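Where the toys go to work

At the Birnton workshop of a small firm called Buven, the morning begins with a kettle, a radio that only gets one station properly, and a good deal of tidying up after yesterday. Then somebody puts the toys out, and everyone settles down to the serious business of the day.

Buven makes sorting and packing arms for companies that handle small, awkward things: craft supplies, spare parts, party bags. Its longest-standing customer is Aksoy, a toy wholesaler whose packing room is a short drive away, and a good many people from that packing room have ended up spending part of their week at the workshop, teaching arms to do what their own hands have done for years.

Widad Fakhoury is one of them. She packed at Aksoy for 13 years before she was asked whether she might like to try the other end of things, and she remembers being thoroughly suspicious. "I thought, well, they want me to train up my own replacement, don't they?" she told me over a mug of very strong tea. "I went home and had a proper sulk about it."

She came round slowly, and partly because the work turned out to suit her (she is patient, and she likes a puzzle). A session means laying out cubes, a ball and a bowl of bits on the table, running the arm, then laying them out again a little differently, and so on until lunch.

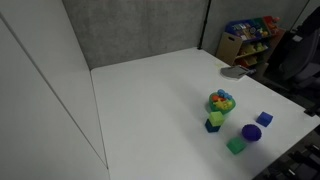 The bowl, the ball and the cubes, set out on the work table at Birnton.

It's harder to lay things out badly than you'd think! People are neat by habit, Widad says, and left to themselves they will line the cubes up like a shop window. A packing room is never like that. Things roll, things lean, things arrive on top of other things, and an arm that has only ever met tidy tables is no use to anyone on a busy shift. So she nudges a cube round with one finger, has a look, and nudges it again.

The software that runs the sessions is called Gumix, and it keeps a tally. When an arm has done 1000 turns on one kind of job, the results go to Eleni Obradović, the engineer who looks after the Aksoy work, and she and the packers sit down together to talk over the ones that went wrong. Those talks have become a bit of an institution, with biscuits. Eleni admits she used to read the numbers on her own and guess. Now she asks, and is quite often told that she has missed something a packer would have spotted from across the room, such as how a round thing needs to be taken lower down than a square one.

And what of the packing room itself? There are 16 people on the day shift, the same as before the first arms came in, although what they do has shifted about. Four of them now take turns at the workshop. The rest still pack, but the endless small-parts bags, which used to leave everyone with sore wrists by teatime, go mostly to the machines. The Sunday shift has gone altogether. Most people were delighted to see the back of it, though a few miss the extra money and say so plainly, and Widad thinks they are right to.

She has her own worries too. New starters used to learn on the small bags, sitting beside someone older who would chat and keep half an eye on them, and she isn't sure where that learning happens now. She has asked for newcomers to spend their first fortnight with her, and Eleni is keen, so they are working out how the hours would be paid.

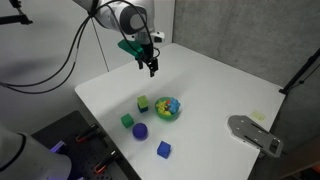 An afternoon at the table

After lunch the radio goes off, as the afternoon is for trickier jobs and Widad likes quiet. She talks to the arm under her breath while it moves, the way some people talk to a car on a steep hill, and when a turn goes badly she writes a line in her notebook before setting up the next one. She doesn't care to be hurried. By four o'clock she has filled a page and a half, which she will take back to Aksoy in the morning and read out to whoever is on first break.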